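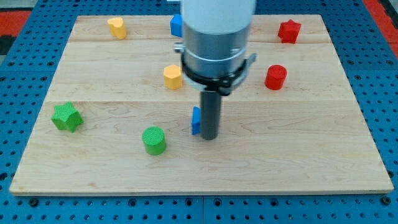 *Figure 4.1. A straight rod tool beside a small blue block on the maple board. Coloured blocks in several shapes share the workspace.*

# Chapter 4: Choosing an End Effector

Take a look at the tool on the arm in Figure 4.1. It has no fingers and no visible joints, just a narrow dark grey cylinder with a rounded tip, and you can learn a remarkable amount from something this plain! A rod can nudge a block, steer it around a neighbour and slide it up against another one. Every one of those jobs depends on friction, on where the tip makes contact and on how well the controller knows its own position (we'll get to that last one in Section 4.5, and it's a treat).

Pushing is the baseline for this chapter. We'll run the same board-clearing task with the rod, then with the Perron two-finger gripper, then with the Sarness suction cup, and compare all three under the Gakeck controller you set up in Chapter 3. Keep that configuration file handy.

Shape matters more than most students expect. Push a cylinder slightly off-centre and it tends to roll or spin away. A star can catch the rod between two of its points and travel along quite nicely, until the arm changes direction. Hearts are wonderful troublemakers, and we've given them an exercise of their own.

Yvette Desjardins ran the first version of this comparison at the Sindmont teaching lab one August, logging 1000 pushes with the rod and 423 grasps with the two-finger gripper. Her full tables are in Appendix B. Before you turn to them, write down which tool you think will do best on each shape, and keep the page. We'll come back to your guesses in Section 4.6.

## 4.1 What counts as a success?

Suppose a block has to finish within 9 millimetres of its target. Does it also have to face the right way? For a cylinder standing on its end the question hardly comes up. For a star it changes the score completely, so we need a definition of pose error before any tool touches a block.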